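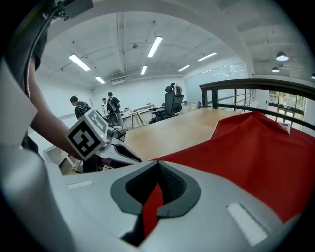

A bare forearm reaches over a wooden table.

Making up notepads and tear-off forms: bench tips

Duranden Print Finishing
Updated Tuesday, July 7, 2020

These notes started as a sheet pinned over the padding bench. They cover pads glued along one edge, which is most of what small print shops get asked for: desk pads, order pads, phone message pads, delivery notes. Wire binding and perfect binding are on their own pages.

Paper

Ordinary uncoated bond or laser paper pads best. The glue gets a small grip on each sheet and lets go cleanly when you tear one off. Coated papers can be padded but the sheets drop out early, so talk the customer out of gloss for anything that will be carried about.

Check the grain direction before you print. Grain should run parallel to the glued edge. If you don't know which way it runs, cut two strips from the same sheet, one each way, and hold them out over the edge of the bench side by side. The strip that droops less has the grain running along its length. Mark the ream wrapper with an arrow once you know.

Leave printed stock to stand before cutting. Laser sheets come out curled and very dry, and they need a night on the shelf with a board on top. Litho work wants at least that, longer if there is a heavy solid on it. Ink that looks dry on the top sheet can still mark in the middle of the pile.

Keep reams in their wrappers, flat, off the floor and away from the radiator. If stock has come in from a cold van, leave it closed until the next morning.

Backing board

Greyboard is the usual. For small pads a thin board is enough, and a stiff one makes the pad awkward to post. We buy Sinolard grey in full sheets and cut it down with the job, so board and paper come off the guillotine the same size. Boards bought ready cut are always a shade out one way or the other and it shows along the side.

If the customer wants a card cover on the front, 300 gsm is plenty. Crease it a few millimetres below the glue line before it goes on. Without the crease people bend it back wherever they like and the top sheet goes with it.

Interleaving the boards

Fan the printed sheets, count off, drop in a board, carry on. Whatever the count, use a marker strip in the pile at every board as well. Coloured paper offcuts sticking out on the far side do the job. They pull out before trimming.

Counting by weight works well if your scales are good enough. Weigh one hand-counted pad without its board, write the figure on the job ticket, and match it each time. Do a fresh hand count when you open a new pallet, even of the same paper. Counting by height against a block of wood is quicker still and close enough for scribble pads, though it should never be used for numbered work.

Numbered work should be checked at each board as you go. Write the last number of each pad on the back of its board in pencil. On a long run of delivery notes last October we did 2,839 pads and found one sheet missing, and it took very little finding since every board had its number on.

Jogging up

Glue only holds sheets it can touch. A sheet sitting back from the edge by the thickness of a fingernail will fall out the first time the pad is used.

Knock up to the glue edge first and the side second. Take lifts you can hold comfortably. Let some air in by bending the lift back and forth, then knock it down on the bench, turn, and knock again. If you have a jogger, use it, but finish by hand.

Trim the glue edge before padding if there is any doubt about it at all. A fresh cut takes glue much better than the edge paper comes with out of the wrapper. Change the guillotine blade if the cut edge feels polished in stripes.

Stacking and pressing

Stack with all the glue edges facing you, standing slightly proud of the bench so the brush can reach the bottom one. Put a waste board top and bottom, then the weight. House bricks wrapped in brown paper are fine. So is a proper padding press if you have the room for one.

The weight should sit towards the glued edge and not in the middle of the pile. If the middle is squeezed and the edge is open, glue runs in between the sheets and you get pages stuck together a little way down.

Don't build the stack too high. Ours stop at the height of the clamp posts, and with bricks only we stop well short of that.

Gluing

Use a proper padding compound. White wood glue goes brittle and cracks the first time the pad is bent back. We have used Draltine for years, the white for most things and the red where the customer likes a coloured spine. Stir it, don't shake it. Shaking fills it with bubbles and they dry as pinholes.

A flat paintbrush, nylon bristle, a bit wider than you think you need. Work from the middle out to each end, so the bristles never drag glue round the corner on to the side of the stack. First coat thin, worked well in. Second coat heavier, laid on and left alone.

Wait until the first coat has lost its shine before starting the second. In summer that can be the time it takes to sweep up. In winter have your dinner.

For thick pads, say 200 sheets, put a strip of thin mull or gauze into the second coat while it is wet and brush over the top. It stops the spine splitting halfway down. Thinner pads don't need it.

Carbonless sets need their own adhesive, which is a different product and works in a different way. It goes on once, thinly, and the sets are fanned apart afterwards. Do not use ordinary padding glue on them or you will have one solid block.

Drying

Leave the weight on until the glue is dry right through. Press a thumbnail into the spine at the bottom of the stack, where it dries last. If it leaves a white mark, leave it longer. A fan pointed across the room helps. A heater pointed at the stack makes the edge wavy and there is no getting it flat again.

Separating

Use a thin, long knife with a smooth blade. Put the point in at the board, flat to it, and draw it towards you through the glue. Keep the other hand on top of the stack and behind the blade. Don't pull the pads apart by hand, even when they seem willing. They take a ribbon of glue off the neighbour.

Wipe the knife every few pads. Glue builds up near the tip and starts to tear.

Final trim

Trim the remaining three sides after the pads are separated, a few at a time, with the spine to the left. Leave the glued edge alone. Put a piece of waste board under the clamp or it will leave a line across the top sheet. Pull the first sheet off one pad in each lift and look at it. It should come away in one pull with a clean top edge and no white crumbs.

Putting things right

Sheets falling out from the middle: usually poor jogging. Cut a sliver off the spine, knock up and glue again. Tell the customer the pad will be a touch shorter.

Sheets tearing before they come off: too much glue, or the grain is the wrong way. Too much glue can be scraped back with the knife held nearly flat. The grain can't be helped.

Pads curling upwards: the board was damp, or the paper was too dry when it went together. Stack them face to face in pairs under weight for a couple of days.

Spine cracked after a week: wrong glue, or the right glue that has been frozen. Once a tub has frozen throw it away.

Glue on the face of a pad: leave it to dry and roll it off with a fingertip. Rubbing it wet pushes it in.

Cleaning up

Brushes in cold water straight after use, then washed in warm water with a drop of washing-up liquid and hung bristles down. Wipe the rim of the tub before the lid goes on. Dried bits from the rim fall in and come out as lumps in the next spine. Newsprint under the stack saves scraping the bench, though some of ours has 14 layers on it by now and could do with lifting.

Offcuts of decent size go in the box by the door. The Bucur playgroup takes them.

Corrections and additions to Darius Preda, please, at the trade counter or on the back of your job ticket. The page on wire binding is being redone, and the hole spacing table on the old one is still right.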